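Chapter 4
Sorting, Grouping and the Work Surface

What you'll do in this chapter
Sort a small set of blocks by color, then by shape
Describe a group in words a partner can use
Pick a surface and set it up so it stays put
Keep a short written record of each layout

Before you start: one board, one handful of small wooden blocks, pencil, the record sheet from the back of the book. Savano sets and Griffiths sets both work. Mixed sets fine too. Don't use the big floor blocks, they need their own chapter (see Chapter 9).

4.1 Why start with a mess

Most sorting lessons start with a full tub. Too many. Learners spend the whole period digging, and the talk is all about who has the red one. Start small instead. A few blocks, more than one color, spread out on a flat board with space between them. No pattern. Then ask one question and wait: what goes with what?

You'll get color first. Nearly always. Color is quick, you see it from across the room. Shape comes later, and size later still, if it comes at all. Aranka Lengyel tried this with 312 learners in the Brenport schools and most of them had a color answer before they'd picked anything up. Fine. Take the color answer, write it down, then ask for a second one. 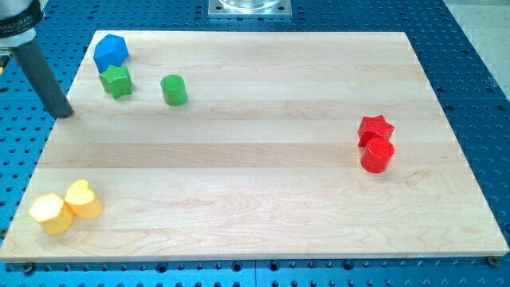
A scatter has no right answer yet, so leave it alone for a minute. Resist tidying. Let people look from their own side of the table, becuase a block that looks close to its neighbor from one side can look far off from another. Worth a short discussion before any hands go in.

Key words
Scatter: pieces laid out with no rule.
Cluster: pieces that sit closer to each other than to the rest.
Group: pieces that share something you can name.

Cluster and group get mixed up all the time. A cluster is about where things are. A group is about what they are. Two green blocks side by side, that's a cluster and a group. A red next to a blue, a cluster, and a group only if you can say why. Keep both words going through the whole chapter. Correct gently.

4.2 The board

Wood is best for this. Pale wood, maple if you can get it, a plain cutting board does the job. Colors stand out on it and small pieces don't slide like they do on plastic or glass. Square corners help with "top left" and "bottom right" later on. Grain lines help too, a bit. Learners will use them as rows without being told.

Glued strips are normal in a board like this and the slight change in tone from strip to strip won't bother anyone. Check for warping though. Press each corner. If it rocks, swap it.

Then fix it down. A board that shifts ruins the record sheet. Screws at the corners if your table has holes for them, a damp cloth underneath if it doesn't. Trefor Gough, who ran the Rirnness workshop trials, logged 1,374 layouts and threw out 40 of them over boards that had moved partway through. Check the corners before every session, takes ten seconds.

A strong table color around a pale board is handy. Blue is good. The edge is easy to see and "on the board" or "off the board" stops being an argument.

4.3 From scatter to clusters

Now move things. One piece at a time, slide it, don't lift. Sliding keeps the others where they are and it slows everyone down, which you want. Stop after every move and ask what changed. Stop too when the board reads as two or three clusters with clear wood between them. That's plenty for a first try.

Record it. Rough sketch, one letter per color, a loop around each cluster. Neatness doesnt matter here, position does.

Try it
1. Lay out your scatter. Sketch it.
2. Slide one piece toward another that matches it somehow. Say how it matches.
3. Keep going until you have clusters you can point to and name. Sketch again, loops this time, and compare it with the first sketch.
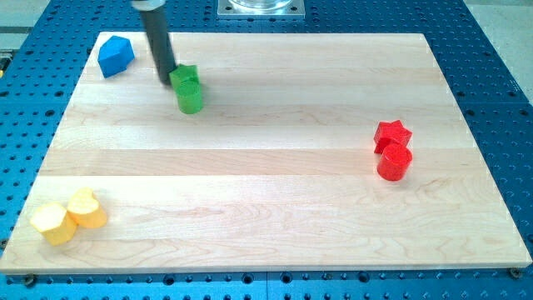 4.4 Saying it so a partner can build it

Sit back to back. One board each, same pieces. Partner A describes, partner B builds, no peeking. Start with the clusters and where they sit on the board, then the pieces inside each one. "Green ones, upper left, touching" is a good clue. "The ones over there" is not. Swap after each layout and mark any clue that had to be said twice.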